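Handheld gripper pads – clean, re-glue or just bin them?

Forum: Workshop and Maintenance > End Effectors > Grippers (manual and powered)

sprocketwallah
We run two pairs of handheld parallel grippers, the two-jaw linkage sort with the round pivot caps and blue pads. They get used in kitchens by people collecting grasping demos, so the loads are whatever is on the table. The left one of pair B has started closing skew. At the tip the pads meet on one side and leave a sliver of daylight on the other. Thin plastic slides straight out of it. Cloth it will hold all arvo.

I've wiped the pads with isopropyl, cycled the trigger 100 times as per the Vellitz setup sheet, and sworn at it, which isn't on the sheet but ought to be. No change. Before I pull the linkage apart, is this pads or pivots?

grumblebus
Pads. It's always pads. Peel, clean, new adhesive, clamp overnight, done by smoko.

tolerance_stack
It is not always pads. Grumblebus once told someone a cracked casting was pads.

grumblebus
And after they changed the pads it held for another month.

tolerance_stack
OP, take the tool off the job, close it gently on a strip of printer paper, and try to draw the paper out from each side. If it drags on one side and slips on the other, swap the two pads left for right and do it again. If the slack side moves with the pads, it's the pads. If it stays put, you've got play in a pivot or a bent arm. Takes five minutes and costs you a bit of paper.

Also, what are you picking up? "Whatever is on the table" covers a lot of ground.

sprocketwallah
Fair question. Soft stuff, mostly. Rags, bags, packets. We've got a bench of rigid parts at the Bedholm site and those tools have never given me any trouble, so naturally I'm not responsible for those ones. Couple of views down the jaws from the kitchen job:

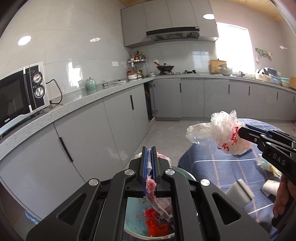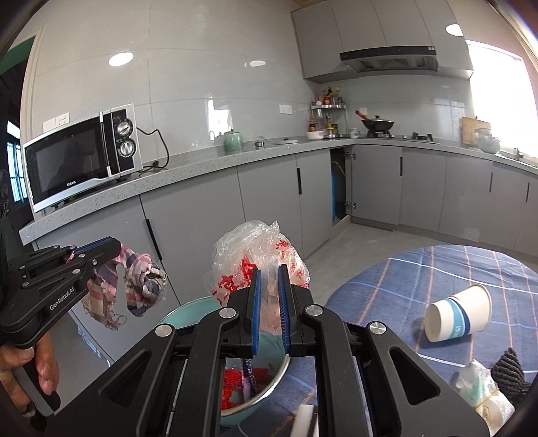 Rag in the jaws in the first, plastic bag in the second, blue pads on both.

tolerance_stack
Right, that helps. The rag in the first one is frayed to bits and there are loose threads hanging off the end. I'd get a torch and tweezers onto your pivots before anything else. Threads wind in under a cap and pack down hard, and then the joint stops a hair short on that side. Looks exactly like a worn pad from the outside.

sprocketwallah
Hadn't thought of threads. I'd been blaming the plastic.

mildly_torqued
Plastic deserves some of the blame. Bags leave a film on ribbed pads that iso only pushes around. Warm water, a drop of dish soap, old toothbrush, along the ribs and never across. Rinse, let it dry with the jaws open. I had a set at Flastau that I'd written off and it came good after a scrub, which was embarrassing as I had already billed for the replacements.

grumblebus
So what you're saying is it was the pads.

mildly_torqued
I'm saying it was dirt.

grumblebus
On the pads.

pivotal_moment
Disagreeing with the toothbrush mob a little. If the adhesive edge has started to lift, water gets in under it and you'll have the whole pad off in a week. Run a fingernail round the border first. If anything lifts, skip the wash and replace both sides together. One new pad opposite one old one gives you a lopsided grip and then you're back in here with another thread.

On intervals, we change ours at 3000 closures regardless of how they look. Correa used to have a sheet for this with a tick box for "looks fine", and I've never trusted a tick box that easy to please.

tolerance_stack
3000 is very generous to whoever sells you pads. For dry cloth I'd go until the paper test fails. Wet food or anything oily, sure, change them early.

pivotal_moment
You're welcome to run yours until they fall off. Ours get logged, and the one time we stretched the interval we had to bin a day of recordings.

wiremonger
Whichever camp you're in, zero the jaw opening after you touch the pads. If yours has a width encoder, fresh pads are thicker than worn ones and your "fully closed" won't be closed any more. Close it, hold it, save the zero, open it, then close it again and check it reads the same. I forgot once and it was the data people who found out, at length, by email.

sprocketwallah
Update. Did the paper test. Slack side stayed put after swapping the pads, so off came the caps. The inner left pivot had a felted ring of thread packed around the pin that I could've knitted a beanie from. Picked it out with a dental pick, wiped the pin, one drop of light oil, cap back on, excess wiped off so it doesn't creep down to the pads.

Paper now drags evenly both sides. Washed the pads as well (fingernail check first, no lifting) and redid the zero. Counter on that tool says 1644 closures, so by pivotal_moment's rule the pads have plenty left, and by grumblebus's rule I should change them now.

grumblebus
Change them now.

tolerance_stack
Do the other three tools while the pick's out. Same rags, same fluff.

sprocketwallah
Did the second one of the pair. Less in it, but some. Pair A is on a job until July, so those two can wait. Does anyone know whether the caps are meant to be torqued, or is "snug" as good as it gets? The sheet just says "refit".

mildly_torqued
Snug, then open and close it with one finger on the arm. If it binds, back off a touch. I mark mine with paint pen across the cap and the arm so I can see if one has walked.

wiremonger
Seconding paint pen. Part 317 in the spares list is the cap, if you round one off. Don't ask how I know the number by heart.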